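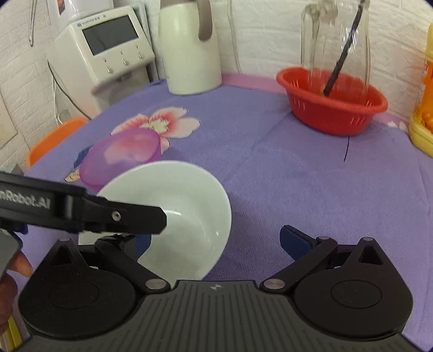 Serving bowl

A serving bowl is a round, open dish used to bring food to the table. It is wider than a soup bowl and usually has a flat foot so that it stands steady. Most are made of earthenware, porcelain, glass or wood.

History

Clay bowls were shared at meals long before single plates became common. Matching sets came later - often one large bowl sold with six small ones.

Use

Salad, rice and boiled potatoes are commonly served this way. Wooden bowls should be washed by hand and dried at once.

See also

Tureen
Platter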